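Florkbridge Robotics Club
Workshop Tips: Getting Through the Pick-and-Place Unit

Last updated 2024-12-19

These tips are for students in the pick-and-place unit and for parents who help at the benches. The first half is about working in the simulator. The second half is about looking after the hardware and the room. Most of it comes from notes left on the whiteboard over two terms.

Before you start

Log in at the bench you were assigned. The settings are saved per machine, so if you move, your gripper speed and camera view will be whatever the last team left.

Load the practice file first and run it once without changing anything. If the arm goes to its home pose and the fingers open and close, you are good to go. If it doesn't, restart the program before you start editing your own code. A lot of evenings have been lost to fixing code that was fine.

Save under a new name every time you get something working. Team name, then a number. Please don't use "final."

Pick your object early

The starter set in the simulator has blocks, cans, a mug and a few household shapes. Blocks are fine for the first session. After that, choose something with a handle or an uneven shape, because the Prendano challenge in January will not use blocks.

The telephone handset is a good second object. It is long, with a wide cup at the end and a narrower handle, and it makes you think about where to grip. Teams that grab for the cup usually end up chasing it across the counter. Go for the handle and bring the fingers in on both sides of it.

Things to check before you close the fingers:

The handle should run straight down the middle of the wrist camera view. If it leans, turn the wrist, then move. Doing both in one step makes it hard to tell which number was wrong.

Leave a gap on each side that is close to even. If one finger touches well before the other, the object gets pushed.

Look at what else is on the counter. The fingers are wider than they seem from the side view, and the palm is wider still. 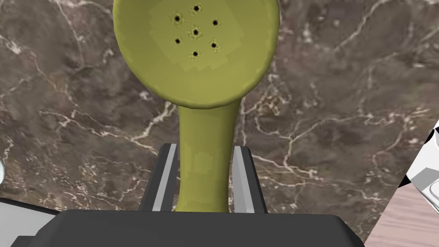 Wrist camera view in the simulator, with the handset between the two fingers.

Closing and lifting

Close slowly. The default closing speed is set for blocks and is too fast for curved things. Cut it in half, get a clean grip, then speed up if you need to save time.

Wait after closing. Put a short pause in your code before the lift. In the simulator the fingers need a moment to settle, and a lift that starts too soon looks like a weak grip when the grip was fine.

Lift a little, stop, and check. If the object has turned in the fingers, you are holding it too far from its middle. Move the grip point along the handle a small step and try again. Write down each change. A paper notebook works better than comments in the code, which tend to get deleted.

If the object drops, don't raise the grip force right away. Check the wrist angle first, then the height of the fingers above the counter, then the force.

The step limit in our simulator is 2000. If your run stops partway and there is no error message, you have probably hit it. Take out any moves you put in for testing.

Dark counters and dark objects

The marble counter gives some teams trouble because of the white veins. If your code finds objects by their edges, it will find the veins too. You can switch to the plain counter while you sort out the grip, then switch back. Teams using color to find the handset should pick their sample from the flat part of the handle, and take more than one sample, as the shading varies.

Don't rely on the plain counter for too long. The challenge picks the background for you.

Number of trials

Ten good lifts in a row is what we ask for before you move on to placing. If the count breaks at 8, start over. It is slow, but placing is much harder to fix when the grip is only right some of the time.

Last year's best team logged 121 runs on one object before they were happy with it. You do not need that many, but expect more than one evening.

Caring for the real gripper

Once your code passes in the simulator you can sign up for the Boros arm. Same rules for every team:

Wipe the finger pads with a dry cloth before and after. No cleaner on the pads, it leaves them slick. The rest of the arm can be wiped with a barely damp cloth with the power off.

Keep long hair tied back and sleeves pushed up. One person stands by the stop button and does nothing else.

Check the two screws at the base of each finger. They work loose. The small hex key is on the hook behind the bench and goes back on the hook.

Use a folded towel under the pick area for the first few tries. It saves the object and the table. Take it away once the grip is steady, and lower your pick height to match, or you will be closing on air.

Cables go along the back of the bench in the clips. Don't tape them to the floor, the tape lifts and leaves glue.

End of session

Send the arm home, then power off, in that order. Copy your files to the Plarow folder on the shared drive. Anything saved only on the desktop is cleared when the machines are updated.

Empty cups go in the bin by the door. Drinks with lids only at the computer benches, and none at the arm.

If something broke, put a note on it with what happened and what you were running at the time. Leave it on the repair shelf, and please don't put it back in the drawer.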